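Limiting per-arm speed in a shared workspace

Plinow plans both arms against one collision model, so a slow arm holds up the other unless the limits are set separately. Open the cell config and find the planner block.

1. Set sync_mode to independent.
2. Give each arm its own max_joint_vel. Start at 63 per cent of the rated value.
3. Set min_clearance to 2 cm between wrist links. Include any cable loops in the link geometry.
4. Reload the config and replay a logged can and bottle task in Stundilura before enabling the drives.

Check the replay for planner timeouts. Our log of 3,843 planning calls had 63, all with the clearance check set per waypoint.
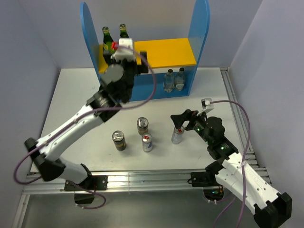
Can the limits be changed while a task is running?
Only between motion segments. Plinow queues the new values and applies them when the current trajectory ends.

Updated 8/20/23, Mélanie MacDonald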